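换厨房台面的这几个星期

2022年10月12日

台面是上个月定的，这个月装完。中间隔了好几个星期没有更新，主要是厨房没法用，晚上回家吃什么都是凑合，没有心思坐下来写字。现在把过程记一下，给也要换台面的人做个参考，也给我自己留个底。

旧台面是房东留下的，深色，接缝的地方吸过水，边上鼓起来一块，刀切下去会晃。水槽左边那一段最严重，抹布一擦就掉渣。我忍了两年，今年夏天抽屉也关不严了，才决定动。

先去看了两家。Dreßler那边的展厅东西好，价格也高，光台面加安装的报价就超过了预算，柜门另算。后来在Skandley找到一种白色的板子，两块拼，颜色很淡，不反光。样板拿回家放在窗边看了几天，早上和晚上的颜色差别不大，就定了。台面、背板、封边条、运费和安装，加在一起1911欧元。原来心里的数字比这个少，多出来的部分主要是拆旧台面和搬下楼的钱，这一项700，报价单上写在第二页，签字之前一定要翻过去看。

安装的师傅叫Hauke Kasten，话不多，早上八点不到就按门铃。他先量墙，量完告诉我墙是斜的，靠窗那头比靠门那头深。这种老房子都这样，他说可以把板子后边修掉一点，也可以留缝打胶。我选了修板子。修板子要多花半天，但是以后缝里不会积灰，我觉得值得。

拆旧台面比装新的还吵。楼下邻居上来问了一次，我送了一盒饼干下去，这件事就过去了。拆完发现柜子后面的水管接头有一圈锈，顺便换了新的，零件不贵，自己去五金店买的。要是没有拆，大概要等到漏水才知道。

新台面装好以后，两块板之间有一条竖的接缝。刚开始我很在意，每次走过去都要看一眼，用指甲刮一刮，平不平。过了几天就不看了。Kasten交代接缝附近头几天不要放水，不要放热锅，胶要慢慢干透。我照做了，那几天洗菜都在浴室的洗手盆里。

白色的台面有一个问题，就是什么都看得见。咖啡渍、面包屑、酱油点子，以前深色的台面上根本注意不到。我试过两种清洁剂，一种是店里推荐的，味道太冲，擦完要开窗。另一种是超市里的Zastard，便宜，喷上去等一会儿，用湿布擦掉就行。茶渍要擦两遍。姜黄我还没试过，也不打算试，做咖喱的时候在下面垫东西。

说到垫东西，我现在的习惯是铺一大张牛皮纸。以前买过一张Uminetti的硅胶垫，用了一阵，边角总是卷起来，下面还会闷水，洗了以后挂在哪里都碍事。牛皮纸是成卷买的，剪下来铺开，切面包、掰奶酪都在上面，碎屑留在纸里，吃完把四边一提，抖进垃圾桶。纸没有脏就抹平接着用，沾了油就扔掉。缺点是纸会滑，切硬东西的时候还是要拿砧板，砧板下面再压一块湿布。
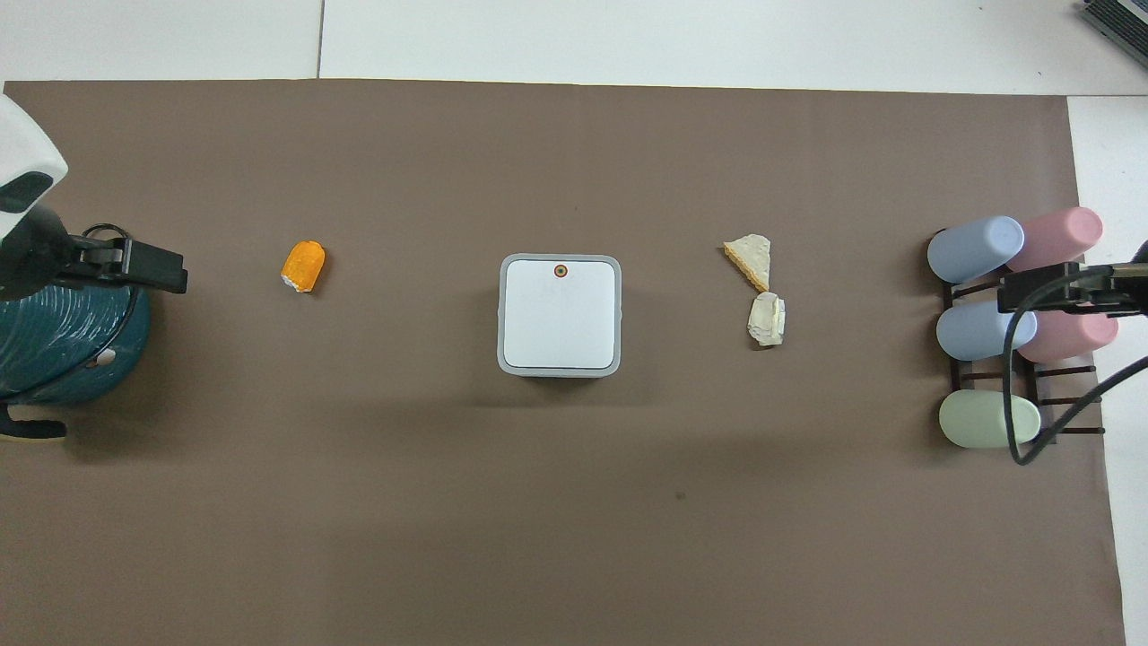 纸要剪得比自己以为的大。我一开始剪得刚好够放一块砧板，结果面包屑全掉在外面，等于没铺。现在剪到差不多盖住大半个台面，上边和右边露出一点白的，拿东西放东西都方便。新剪下来的纸会往回卷，反着卷一次再铺就平了，冬天屋里干，可能要多卷一次。

奶酪从冰箱拿出来直接放纸上，时间长了会出一点油印，所以我一般先切面包，最后再拿奶酪。面包三角形的切法是跟我母亲学的，她说这样孩子好拿。家里现在没有小孩，习惯还是留下来了。

剩下没做完的还有几件事。水槽边上的胶有一小段不太直，Kasten答应月底过来重新打。背板跟插座之间的盖板尺寸不对，店里说换，还没有到货。抽屉的滑轨我自己调过一次，现在能关严，但是关到最后会响一声，下次他来的时候一起问。

旧台面我留了一小块，锯下来打磨了边，放在阳台上垫花盆。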